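Lerna forum > Data collection > Mixed hands, one dataset: is this a terrible idea?

8 replies

tramier_fan
Posted 9:40 am

OK so I've been recording two-arm demos since April and I am having way too much fun with it! We're up to 3,777 episodes, all teleoperated, all tabletop stuff. Left arm has a multi-fingered hand, right arm has a plain gripper. My question is whether to train one policy on everything or split by task first.

The two-handed tasks are 1,299 of those. The gripper holds something tall and the hand comes in low from the other side. I love how these are turning out, even the clumsy ones.

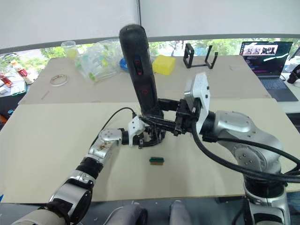 Giraldo replied that clumsy ones are exactly what should go. In his experience a policy copies every hesitation you feed it, and he would rather train on a third of the episodes if they were all smooth.

tramier_fan
Posted 10:15 am

Noted, but I'm not sold yet! Some of my hesitations end in a good recovery — reach, miss, back off, reach again. If I cut those, where does the policy learn to back off?

pegboard
Posted 10:22 am

Keep the recoveries, cut the dithering. Those are two separate things. I tag mine right after each take while I still remember what I was trying to do. Takes 4 seconds with a foot pedal.

oatmeal_kernel
Posted 11:03 am

Disagree with splitting by task, by the way. We trained on the whole pile with Prarka and the single-arm episodes helped the two-arm ones a lot. Just make sure the idle arm's actions get logged too. Ours weren't, for nearly 65 episodes, and the left arm learned to drift.

tramier_fan
Posted 11:10 am

Oh no. I need to go check that. What did you do with the bad ones?

oatmeal_kernel
Posted 11:18 am

Threw them out and recorded again. It was one afternoon.

Giraldo
Posted 11:31 am

Still say filter first. Train both ways and post the curves, I'd happily be wrong.

tramier_fan
Posted 11:34 am

Deal! Idle arm is logged, I just looked — phew. Starting the full run tonight and the filtered one after that. Does anyone have a pedal mapping for tagging that I can steal?

pegboard
Posted 11:52 am

Sending you mine. Left is keep, right is toss, both together is recovery.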